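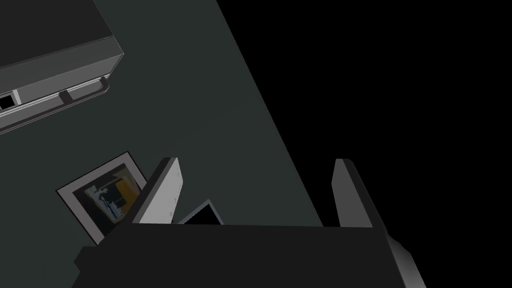 # Momix: simulated kitchen chores, wrist camera set

July 14, 2025

Hi! I'm the person who put Momix together, so if something in here is broken, it's my fault and you should open an issue. Momix is a set of simulated household chores done by one arm with a two-finger gripper, recorded so I could stop arguing with people about whether machines can do housework yet and start pointing at numbers (I still argue, but now I have numbers).

## What's in it

There are 2696 episodes across 9 chores. All of them are rendered, none of them come from a real kitchen. Every episode has:

- the wrist view, looking past the fingers at the work surface
- joint positions and gripper opening
- a one-line instruction in plain English
- a `done` flag, set by the simulator

The chores are the boring ones: clear a counter, pick up a flat thing, open an appliance by its bar handle, put something back where it was, and so on. The full list is in `chores.yaml`, with the wording I used for each instruction. I left in a few clumsy phrasings on purpose, like "get that off of there," which is how people in my house talk.

## So, can they do chores?

Some! The policy I trained (it's called Davia, weights are in the other repo) finishes 73 percent of the held-out episodes. I was pretty thrilled with that until I split it up by chore. Chunky objects sitting in the open are close to solved. Flat things are miserable. A picture frame lying face up on a counter gives the fingers hardly any edge to get hold of, and Davia will happily close on air, lift, and carry nothing over to the drop spot like it's the proudest day of its life.

Handles land somewhere in the middle. Getting to the bar is fine, and then the pull goes off at a slightly wrong angle and the fingers slide along it. I tried 4 different friction settings and ended up with the second one, which you'll find in `sim/contact.toml`. If you change it, please retrain before you compare anything to my table. I lost most of April to forgetting that.

## Things that will bug you

- The wrist view loses a lot to the gripper itself. The fingers cover objects all the time, including the one you want. I didn't mask any of it out.
- Past the edge of the work surface you can get plain black. There's no room modeled out there. If your model learns "black means stop," well, so did mine, and it won't carry over to a real kitchen with a floor in it.
- Surfaces are smooth and have no texture. I keep meaning to add crumbs.
- Some objects are small dark rectangles with a pale outline, and from certain angles even I can't say what they are. The object names in the metadata are right, so use those.
- The `done` flag is generous. It only checks where the object ended up, so shoving it into place counts.

## Splits

Use `train` and `heldout` as they are. Please don't shuffle them together and cut your own, since episodes from the same layout look nearly identical and your score will go way up for no good reason. Songül Kocabaş caught me doing exactly this in the first version and was very nice about it. She also wrote the loader, which is why the loader works.

## Getting started

```
pip install -r requirements.txt
python fetch.py --split train
python play.py --episode 9
```

Episode numbers start at 0. `play.py` opens a window, so it won't run on a headless box unless you pass `--save`.

## Still to do

- crumbs (see above)
- a second camera looking down from over the surface
- merge the Pinthorpe layouts, which have narrower counters
- try the whole thing on Egan, the real arm, once I trust it near anything breakable

If you train on this and beat my number on flat objects, send me your config. I'll add you to the table and probably bug you with questions for a week.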